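Brosgate Homeowners Board > Insurance and Claims
Thread: Sewer backup rider, worth it or not?

crawlspace_carl
May 4, 2021
Renewal came in from Nernow. They want an extra $76 a year for sewer backup, which I was surprised to learn I never had. I assumed "water damage" meant damage from water. Silly me. House is a 1950s ranch on the low end of Chávez Street, half-finished basement, one floor drain that gurgles when it has opinions. Anybody paying for this?

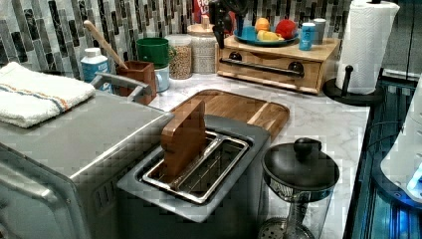
Also, the agent says the rider tops out at a limit I get to pick, and the quote is for the smallest one. I'd like to know what a real cleanup costs before I pick a number out of the air.

yhuanca
Paying for it, used it. October before last we had the drain come up in the laundry area. Bill was $3,225 for pump-out, cutting the drywall, and running fans until we all went slightly deaf. Deductible came off that. They did pay, after 18 emails.
Yurani

dry_so_far
I'll be the grump. Skip the rider and put in a backwater valve. Insurance pays you after your basement smells. A valve keeps the smell in the city's pipe where it belongs.

yhuanca
You can do both, you know. And the valve has to be cleaned. Ours had a wad of wipes in it that said "flushable" on the package.

Imad Kassab
I did plumbing for years before my knees quit. Valve is good, but when it's shut your own water has nowhere to go either. Run the dishwasher in a storm and you've flooded yourself, and try explaining that one to an adjuster. Carl, get the line scoped first. If it's clay with roots in it, fix that before you spend a dime on anything else.

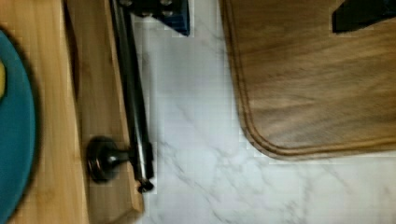

And read the wording on the rider. Some cover a sump pump quitting, some only cover the drain. Nundari wrote mine and the pump was left out until I asked.

dry_so_far
So the answer is a camera, a valve, a rider AND a phone call. Great, I remember when a basement was a hole.

crawlspace_carl
Called. Pump is not included, pump is extra. I don't have a pump, so I felt pretty good about that until she asked why I don't have a pump.
Scope guy is booked. Going with the middle limit for now, and I'll fight with dry_so_far about the valve once I know what the pipe looks like.

dry_so_far
I'll be here.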